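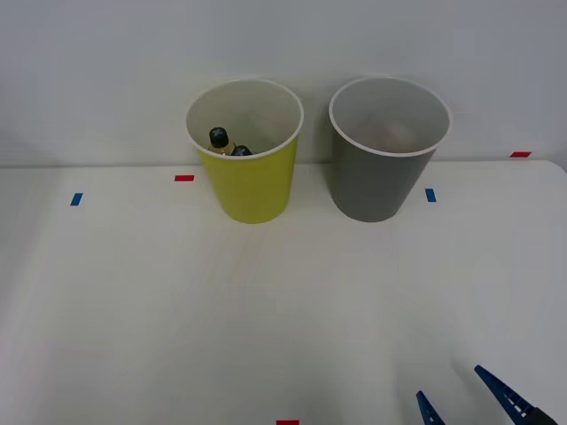 Sorting table at Bainbridge, yellow-green and gray cups at the back.

Skotutbridge small-parts sorting, progress report for January
Prepared by Hnat Zakharchenko for Fedir Lysenko, Mornari

Work this month was on the table layout and the sorting cups. The old divided trays have been put away. They took up too much of the tabletop and the small bottles kept falling over in them. We now use tapered cups in two colors, yellow-green for bottles and gray for everything else. Staff learned the colors quickly and we have stopped printing labels for them.

We bought 300 cups from Sellell in one order and have used around 100. The rest are in the supply closet at Bainbridge. At the present rate we won't need to reorder in the spring. The price was the one in the budget you approved.

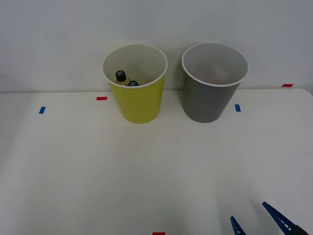 Placement of the cups took longer to settle than the choice of cups. Our first plan was to draw outlines on the table in marker, but the outlines didn't wipe off cleanly and we had to redo them each time the layout changed. Colored tape has been easier. The short red strip beside the yellow-green cup and the blue one near the gray cup can be pulled up and moved in a minute, and the white surface leaves plenty of room in front for work. Both cups stay toward the wall. Two small bottles with dark caps fit in a cup together, leaning against the side, and we have set that as the limit per cup for now. A third makes it hard to get fingers in.

Still open:
The taller bottles do not fit this system. Fedir asked in the last call whether we could use a deeper cup, and I have requested samples from Sellell.
The written instructions still refer to trays. I will send a corrected copy before the next report.

Spending is within the amount planned for the period. No change to the schedule is requested. The second table will be taped the same way once the samples have arrived and we know what size cup it needs.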